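Cooking smaller, eating later

Heike Teuber ran the kitchen of a staff canteen for 19 years and cooked for crowds the whole time. When she retired she found she could not make dinner for two people.

"I made soup and we ate it for a week," she says. "My husband was polite until the fourth day. Then he started going out for bread at dinner time and coming back late."

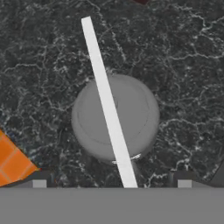

Words: Filipa Bragança
Published 20/12/2022
Filed under: Home cooking, Interviews

Teuber now teaches an evening class in Altness for people who have to learn to cook less. Some have had children move out. Some have been widowed. A few, like her, came out of catering and still reach for the biggest pot they own.

The class meets in a rented room above the Okero hardware store, and the first session has no cooking in it at all. She asks everyone to write down what they threw away that week.

"People write 'nothing' and then they remember the salad," she says. "Salad, half an onion, the end of the rice. It's the same list every time. I don't scold anyone. I just want it on paper."

Her own training was the opposite of this. In Destamside, where she got her first job, she learned to work from sheets that gave every recipe for 70 servings. She still has them in a binder. She tried dividing the amounts and gave up quickly.

"You can divide flour," she says. "You can't divide the time. A big pan of onions takes forever and a small one burns while you look for the salt. I had to learn it again from the start, and I was not happy about it."
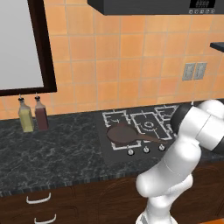
It took her most of a winter. She kept notes on the back of the old sheets, mostly about heat and the size of the pan. She thinks people who cook small amounts use pans that are too wide, so the liquid goes before the food is done. She also thinks they buy too many spices.

Her students cook one dish a night and eat it together at the end. The favorite is a braised cabbage with caraway, followed closely by a rice porridge she picked up from a former coworker named Lưu, who made it for the early shift. Teuber never got a written recipe for the porridge. "She said, more water. Every time I asked. More water."

I asked whether the class was really about food. She looked a little annoyed by the question.

"It's about food," she says. "People do talk. One man told us he hadn't used his oven since his wife died. But then we went back to the cabbage. If I had said it was a class about being lonely, he wouldn't have come, and I wouldn't have known how to teach it."

The fall class started in October and filled up quickly. She was asked to put together a booklet and agreed, as long as it stayed short. The printer wanted to know how many words. She told him 4000 and has been cutting ever since.

"I had a whole page on freezing," she says. "It's gone. Put the date on it and eat it. That's the page."

She does not plan to write a second one. She and her husband eat at six, usually one pot, and there is sometimes a little left for lunch. He has stopped going out for bread.
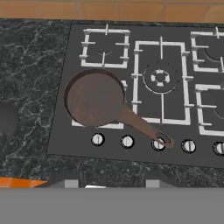

A gas cooktop set into a black marble counter, with tiles behind.

The next class in Altness begins after the holidays. Students should bring an apron and a container with a lid.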